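Search this site Search Clear Advanced search

Part-time home organizer wanted, Makville and Bolger

Kadis is a small tidying outfit. We go into houses and apartments where the closets have won, and we put things back in order, or in order for the first time. There are more jobs on the calendar than hands to do them, so we are hiring one more organizer, starting in July.

The work is less glamorous than television makes it look. There is very little weeping over sweaters. Mostly you will be deciding, with a client standing next to you, whether a drawer full of charging cords belongs to anything that still exists. You will carry things from one room to another, and then you will carry some of them back. Clients change their minds, and it is their stuff.

A typical visit runs four hours and is done in pairs. One person sorts with the client, the other does the moving, wiping, folding and labeling. You swap halfway through, which keeps everybody's knees and patience in working condition. Kitchens and kids' rooms make up most of the bookings. Garages are quoted separately, after a site visit and a deep breath.

We are basket people. Clear plastic bins have their fans, but most of our clients would like to stop looking at their stuff once it has been put away. Each household gets a set of baskets in a couple of colors, and each color means something: red is for items leaving the room, and whatever goes in red has to be out of there before we pack up. You will develop feelings about the red basket. We all have.
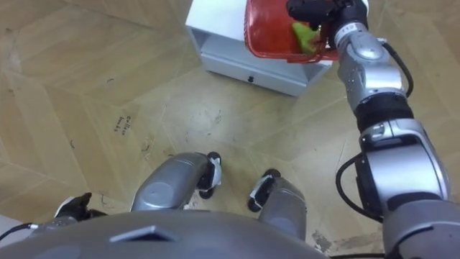 Red basket and white cabinet, light wood floor.

You don't need experience in professional organizing. You do need to be able to:

- lift up to 50 pounds, with help available if you ask for it before you lift
- go up and down stairs for most of a shift
- write a label that a stranger can read
- keep quiet about what you find in other people's cabinets, forever, including at parties
- get yourself to jobs in Makville, Bolger and the Pletwood side of the river (a bus works for Makville and Pletwood, but Bolger without a car is an adventure we can't recommend)

It would be nice if you had worked in a stockroom, a library, a restaurant kitchen or a house with several children in it. People who alphabetize their spices are welcome. So are people who don't, provided they can leave a client's spices alone.

Pay is $22 an hour to start, including travel time between two jobs on the same day. You can expect 19 hours a week, mostly weekday mornings, with one Saturday a month. That Saturday is fixed and has been known to involve a garage. Gloves, cloths, labels and baskets are supplied. Shoes are up to you, but many clients have a no-shoes rule, so please own socks you are prepared to be seen in.

We can't offer full-time hours this year. If that changes, the people already on the crew get first pick.

To apply, send us a page or less about yourself and the best-organized thing you own. It can be a toolbox, a purse, a freezer, a tackle box. Photos are fine but won't earn you extra points. Please don't send us your messiest thing. We received a lot of those last time and it got competitive.

Two references, please, and at least one from somebody you aren't related to. Everyone we hire goes through a background check, which we pay for.

Applications close on 5th July at noon. We will call everybody we would like to meet, and there will be a paid two-hour trial in our own supply room, where the shelves are a disgrace and the coffee is decent. Bring your socks.

Kadis Home Organizing
Makville

Search jobs Enter keyword or town Go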